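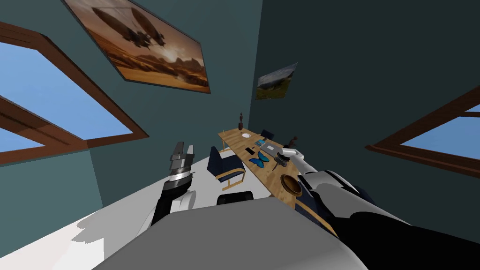

Simulation and Planning > Manipulation

Thread: Pose of a picture frame from the wrist camera, 90 degrees out

keegan_h
Posted Wednesday, July 18, 2018
I'm working on a two-arm task in our Ondombridge room model. The robot has to deal with a framed picture while staying clear of the desk and everything on it. Planning is done on the head view plus the arm's own wrist camera. Software is Fakir for the planner and a pose estimator I trained myself on 377 rendered views.

The estimator finds the frame nearly every time. What it gets wrong is the rotation in the plane of the picture. Out of 60 runs, 37 came back with the long side and short side swapped, so the grasp pose is a quarter turn out and the planner then looks for a wrist angle it can't reach. Position is fine, within a few millimetres.

I would like to fix this in perception and leave the planner alone. Has anyone had the same thing with flat objects?

spaul
You have textures on the artwork, I take it? If the training views were mostly upright, the network has learned that the horizon is level. Turn the camera and it will still try to put the horizon level.

keegan_h
Yes, textured. The training views go up to 30 degrees of roll either way. The wrist goes well past that in use. From the gripper the sand and cliffs are on their side and the border is the only plain straight edge to go on. 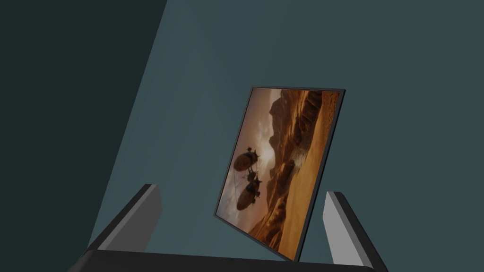
Nga Lục: I would drop the artwork altogether. Mask the inside of the border, fit four lines to the outer edge and solve for the pose from the corners. You know the size of the frame from the model, so there is nothing to learn. We did this in Cevholm for wall panels and deleted the network the same week.

ivan_st
I disagree with that. Corners are fine until a finger covers one, and close to the grasp that will happen often. Then you are fitting three lines and guessing the fourth. Keep the network, retrain with full roll, and use the corner fit as a check when all four are in view.

Nga Lục
Three lines and a known size is enough. It isn't a guess. You need to know which side is which, but a rough aspect ratio gives you that.

ivan_st
From straight on, yes. At a steep tilt the long side can look shorter than the short side. That could be his quarter turn as well, before anyone blames the texture.

spaul
Easy to test. Swap the artwork for flat grey and run the same 60 again. If the swaps stay, it's the tilt. If they go, it's the horizon.

keegan_h
Ran it over lunch. Flat grey gives nine swaps, all of them at steep tilt. So both of you are partly right — mostly the horizon, with some tilt left over.

I've started rendering a new set with full roll and random pictures on the face. For the rest I'm going to carry both rotations through to Fakir as candidates and let it drop the one that doesn't fit the second camera.

j_samarakoon
Watch the planning time if you do that. With two candidates per arm we went from 178 ms to more than double, and the collision check against the desk items was most of it. Put the desk and everything on it into one padded box for the first pass and only open it up for the last part of the reach.

Nga Lục
Still say you could do it with four lines.

keegan_h
I'll try the line fit on the leftover nine and post the numbers. Jahangir, is the padded box something in Edon or did you write it yourselves?

j_samarakoon
Wrote it ourselves, it's short. I'll send it tonight.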